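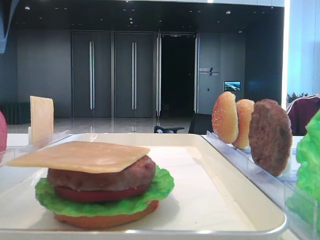
Brellness matchday set – README

Last touched Fri 25 May. Kamol Chuensuk looks after this, mostly on weeknights, so be patient.

What it is

Plain text records of what goes on around the footy at Zundstead home games. Anthem singers, half-time acts, the pre-game band on the hill, guest coin tossers, all of it. One row per act per game. No scores, no player stats – plenty of other places for those.

416 rows at the moment. Covers 6 seasons. Finals are in, trial games aren't.

Where it came from

Mostly the old printed programmes, typed up by hand. The Trededham away-day newsletters filled some holes. A few rows came from ground announcer notes, which are hard to read and sometimes disagree with the programme. When they disagree I went with the notes, becuase acts got swapped late and the programme was already printed.

Files

acts.csv – the main one
games.csv – date, opponent, round, night or day
names.csv – spelling fixes, old name then new name
notes.txt – bits that didn't fit anywhere

Columns in acts.csv

game_id – matches games.csv
slot – pre, anthem, half, post
act – name as billed
kind – band, solo, choir, brass, dance, other
songs – separated by semicolons, blank if unknown
source – prog, news, or ann
sure – y or n

Blank is blank. Don't read it as "nobody played".

Known problems

Second season is thin. Half the programmes were water damaged, and the half-time column is mostly gone.

The Domański brass band is in there under 5 spellings. names.csv sorts four of them, still chasing the last.

Two choirs share a name. Not the same choir. Check the kind and the year before you merge anything.

Song titles are whatever the programme said, so medleys show up as one song. Club song is left out on purpose, would of been in every row.

Slot "post" only starts in season three. Before that the after-game sets weren't listed at all.

Using it

Opens in any spreadsheet. Set the encoding to UTF-8 or the ń in Domański goes funny. Join on game_id, never on date – there's a double header in September that will bite you.

Free to use for club histories, school projects, blogs and so on. Credit "Brellness matchday set" somewhere. No recordings or lyrics in here, so don't ask.

Fixes

Send the row, the right value and how you know. A scan of the programme page is best. Please keep it under 200 rows a go, I check them by eye.

To do

- last Domański spelling
- season two half-time acts
- split medleys, maybe
- add colour guard and cheer squads as their own kind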